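Dish racks and drying trays: frequently asked questions

These answers apply to the Kusport wire rack with ribbed tray and to the older Rosser rack, unless one of the two is named.

Which way round does the rack go?

The raised rail goes at the back, toward the wall. Plates lean against it. With the rail in front, plates lean toward the user and slide out when the rack is bumped.

Does the tray need to slope?

Only slightly. The Kusport tray has a shallow fall built in and works on a level surface. The Rosser tray is flat and needs 2 mm of packing under one end. A folded strip of cardboard is not suitable, as it softens within a few days. Use rubber or cork.

How many plates fit in the holder?

The Kusport holder takes 14 side plates or, in practice, far fewer dinner plates with a thick rim. Stoneware with a rolled rim fills two slots per plate. Do not force a rim between the wires, as the loops spread and will not spring back.

In what order should plates be loaded?

Large plates first, against the rear rail, then smaller ones in front. Hold each plate upright by the rim and lower it straight down until the foot touches the tray. Leave a gap between faces where space allows. Matte glazes hold a film of water longer than gloss glazes and benefit most from the gap.
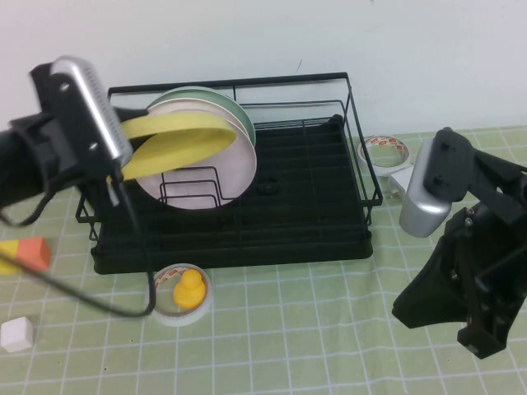

Wolfram Ackermann writes that he loads the other way, small plates at the back, and finds the large ones easier to lift out at the front. It works with flat plates. With coupe shapes the small plates end up trapped behind the large ones and dry slowly, so we have left the recommendation as it stands.

Can the plate holder be moved?

Yes. It is a separate piece on the Kusport rack and can stand at the left or right. Keep it at the end farthest from the cutlery cup. On the Rosser rack the holder is welded and cannot be moved.

How long do plates take to dry?

Under normal kitchen conditions, 15 minutes with the window open and up to three times that in a closed room. Bowls take longer, especially if they are set down flat over the grooves.

What is the knob in the tray for?

It closes the drain opening. Lift it to empty the tray over the sink, then press it back until it seats. If it weeps, remove the rubber ring, wash it and refit it with the narrow side down. Replacement rings are sold in packs of 3.

Can the rack stand on a tablecloth?

It can, provided the drain is closed and the tray is emptied after each load. Smooth the cloth first. A fold under one foot is enough to make the rack rock. Coated cloths are preferable to woven ones.

How is limescale removed from the ribs?

Fill the tray with warm water and a little white vinegar, leave it for 15 minutes and brush along the grooves, never across them. Rinse well. Do not use steel wool on the wire, as the coating scratches and rust starts at the scratch.

Where can spare parts be ordered?

Rings, feet and plate holders for the Kusport rack are kept at the Zernden shop. Rosser parts come from the Clundoleck warehouse and are being sold off; the cutlery cup is already out of stock. Please measure the tray before ordering, inside the lip.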